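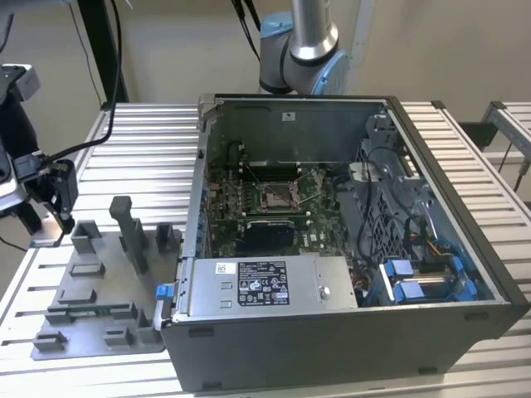 Wednesday, March 30, 2022

Dye bench, indigo vat again. Started early so I could get the vat up to temperature before the phone got going, and it took forever (the room was freezing, my own fault for leaving the back window cracked). Stock solution is the Pickering recipe, the one with fructose and lime, same as last week except I finally ground the indigo properly with the glass marbles. Big difference! No gritty blue sludge sitting on top, and the flower came up coppery and thick after I let it rest.

Dipped the first linen strips, two minutes under, then out to air on the rack. The one-dip strip is a nice washed-out sky color. The three-dip one is darker than I expected but it's streaky along the fold, so I must have let it touch the side of the pot. Redo that one.

Wool was less happy. The Kuletti yarn drank up the color on the outside of the skein and stayed pale where the ties were, even with the ties loose. Đạt thinks I'm not soaking it long enough and wants to leave a skein in water overnight. Fine, there's one in the gray bucket now, PLEASE don't empty it.

Checked pH a couple of times, strips read between 10 and 11 both times. That's okay for linen but I'd like it lower before I put any more wool in there. Lime settles a lot overnight so I'll test again before stirring.

Also weighed out what's left of the powder: 31 grams. Not enough for the Gorna curtains, which need their own vat anyway. I'll order more from Sinimska and ask if they still do the bigger bag. The curtains aren't due until July so there's no rush, but the last order sat in customs for ages and I don't want to go through that again.

Oh, and the madder swatches from the window test: the alum-only ones have faded a lot, the ones with tannin first are holding up. Stapled them to the inside cover, covered half with foil.

Tomorrow: pH, rinse the linen in vinegar water, redo the streaky strip, wool from the bucket.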